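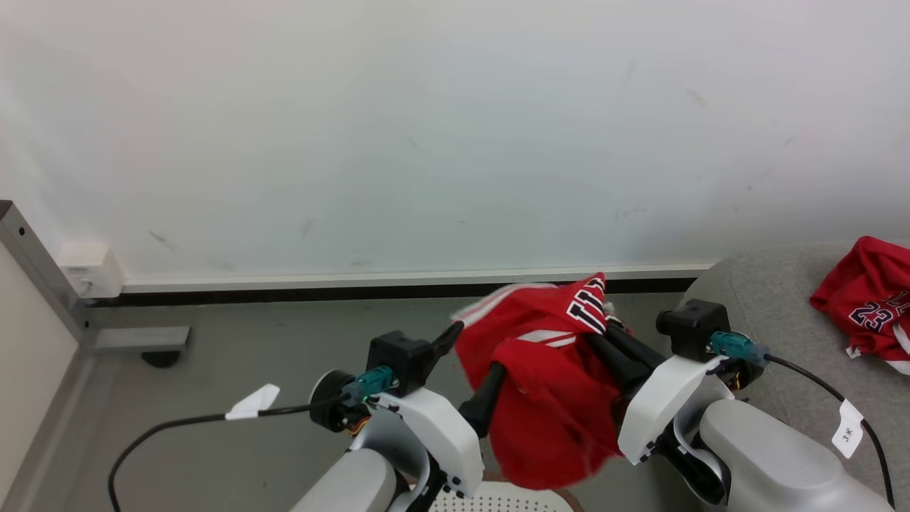
Good evening, and thanks for having me. My talk is on how a small club can look after its uniforms so they last more than one season. I ran the gear cupboard at Surkness Basketball for a long while, and most of what I know came from ruining things. Take a red jersey, crumpled like the one in the picture. Red is the colour I get asked about most, usually by someone whose white socks have gone pink. Creases don't worry me much. What I look at first is the armholes and the neck, where the stitching goes.

Washing. Cold water, inside out, zips and hooks kept out of the load. If you must go warmer, 30 degrees is my limit. Wash new reds on their own the first few times. Skip the fabric softener on polyester. It leaves a coating and the smell stays in. For a bad smell, soak in a bucket with a cup of white vinegar, then rinse and wash as normal.

(Pause. Ask who uses the dryer. Most hands will go up.)

Drying. Heat is what cracks printed numbers. Hang the tops by the hem, in the shade, with the numbers facing in. At Surkness we strung a line across the back of the storeroom and had a full set dry by the next night's training. Don't leave wet gear in the bag in the boot of the car. I still find tops in there in February with mildew on the collar, and mildew on a light colour rarely comes out.

Numbers and repairs. Sewn numbers outlast pressed ones, but they cost more and they feel heavy on the little kids. If a pressed number starts lifting at a corner, take it in early. Small holes can be darned from the inside with polyester thread. Cotton thread shrinks at a different rate and puckers.

Keeping track. We had 43 tops on the books when I started and could find 24 of them. After that each family signed for a number at the start of the season and signed it back in at the end. We took a small deposit. Gayan Haque, who coached the under-14s at Matubbar, used a sheet of paper taped inside the cupboard door and it worked as well as our spreadsheet did.

Buying. Order two spare tops in the middle sizes. Ask the supplier if the same dye will be available next year, and get the answer in writing. Our top-up order came back a darker shade than the originals and we wore both for two seasons.

(If time is short, skip to storage.)

Storage. Clean, fully dry, folded flat, in a lidded tub with the sizes written on the end. No plastic shopping bags. Check the tubs once over the off-season.

Questions. Someone will ask about grass stains, even at a basketball night. Dish soap and an old toothbrush, before it dries.

Last updated: April 2026

Contact | © Surkness Basketball | Back to top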